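Velteck Tumblers and Polishers: Customer Help
Ticket: stones coming out cloudy, brown film after final polish
Opened by: Paraschiva Bucur
Status: Open, awaiting customer

Paraschiva wrote:
Hello, and thank you for such a quick answer to my first message! I make pendants and little bracelets, mostly rose quartz and amethyst, and I've had my Tronden tumbler since March with never a cross word between us. My last 2 batches have come out of the polish stage looking like bathroom windows, though, and with a brown film that won't rinse away. I ran the coarse grit and the 300 as the booklet says, then the polish. Same barrel all the way through (I do wash it, I promise).

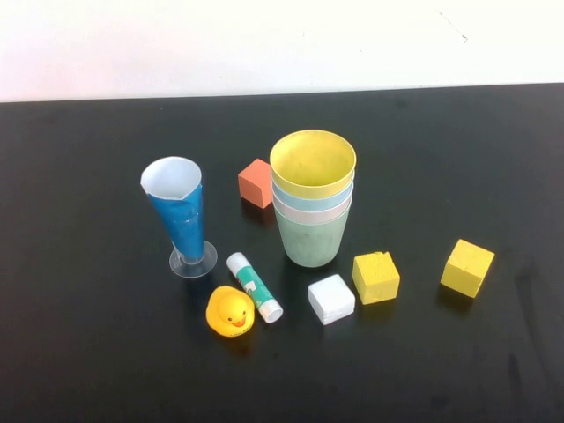

Attachment 1, added by customer: blue-wrapped glass and other things on the black table

Jomar Ignacio (support) wrote:
Good morning Paraschiva, and what a shame about the amethyst, I know how long you wait for a batch. Cloudiness after polish is nearly always a bit of grit that has come along from the stage before, and it loves to hide under the lip of the lid. Could you take the lid liner right out, scrub it with an old toothbrush, and run the barrel for 30 minutes with plain water and a few shavings of soap? Then tip the water into a pale bowl and let it settle. Anything gritty at the bottom is our culprit.

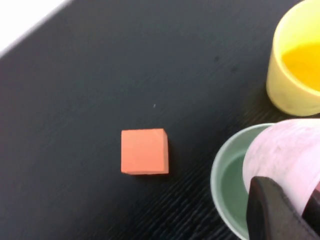
The brown film is a separate matter, I think. The older Tronden lids had a steel washer under the nut, and if its coating wears through you get a touch of rust in the slurry. Have a look when the liner is out, and if the washer is spotted or flaky I'll post you a new one, no charge.

Paraschiva wrote:
Oh, the washer is dreadful! Orange all round the inside. I'll do the soap run tonight after supper. Should I save the cloudy stones or start afresh?

Jomar wrote:
Save them, please! Go back to the 300 once the new washer is on, then polish again. Nnamdi Jibrin in spares has it packed, sent 16 October 2024.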